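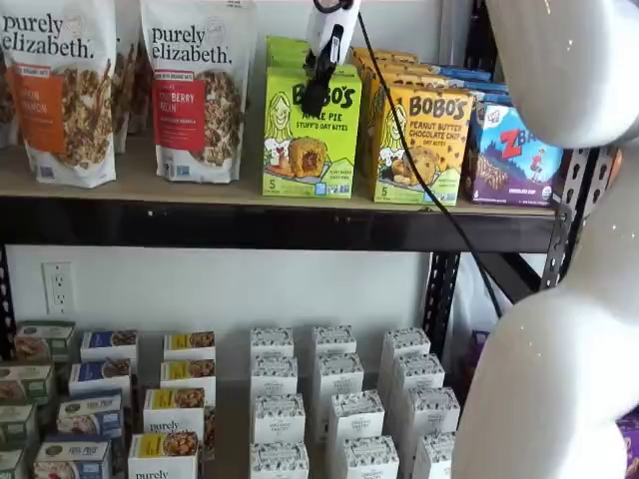 The snack room at Druden started as a vending machine that kept breaking down. The woman who runs it today handles supplies for the whole building, and she says she took the job on because she was tired of driving to the gas station at three in the afternoon. The room serves the three companies that share the address, Druden, Wetex and Kuo, and it works on an honor box. On the upper shelf she keeps granola pouches at the left, then Bobo's oat bites in apple pie and peanut butter chocolate chip, with Z Bars at the right end. "Granola goes on the left and it stays on the left," she says. "People come in half asleep. They reach for where the thing was yesterday."

She orders from a distributor called Flenimex. The order goes in every 2 weeks and comes on one pallet, which she unpacks herself with a box cutter and a hand truck. The budget is $4000 a quarter, paid by the three companies according to head count, and the honor box covers part of it. She won't say how big a part. "More than they expected. Less than I told them."

Boxes of one flavor go in a line, one behind another, so that the wall side of the shelf is the stockroom. The idea came from her years in a grocery store, where she worked nights. "We called it facing. You pull everything up to the front edge so the shelf looks full. I still do it here before I go home. It takes me 6 minutes if nobody talks to me."

New stock goes to the back and old stock comes forward. She checks the dates when she unpacks and writes the month on the side of the carton with a marker. In July she found a case of fruit bars that had been pushed behind something else and had gone well past its date, and she threw the whole case out. Since then she has kept the rows to a single product.

I asked what sells. Oat bites do, she said, and the apple pie kind goes faster than she can explain. The granola is slower. It was a request from the Kuo office, where several people eat breakfast at their desks, and for a while she wasn't sure about putting big pouches in a room meant for single snacks. "A pouch isn't a snack, it's groceries. But they asked nicely, and they do pay for them."

The kids' bars were another request. Parents take them home in their bags, which she allows as long as the money goes in the box.

Her complaints are mostly about packaging. Pouches stand up well when they are full and the bottom has been opened out properly, and she squeezes each one into shape before it goes on the shelf. Cartons are easier. She likes a carton with the flavor printed large on the front, because she doesn't want to write labels. "I tried shelf labels. Flenimex would be out of one thing and send another, and then my labels were wrong and people wrote me emails."

The metal shelving was bought secondhand when a stationery shop closed. She looked at glass-front cabinets first and decided against them over the fingerprints. Loose bars she won't stock at all anymore, after a spring in which they ended up all over the building.

There is a request sheet by the door. When I visited it had 18 entries, and she read me a few. Salted almonds, something spicy, the old pretzels, "NOT the new pretzels." She plans to bring in the almonds with the next order. The pretzels are up to Flenimex.

August 20, 2025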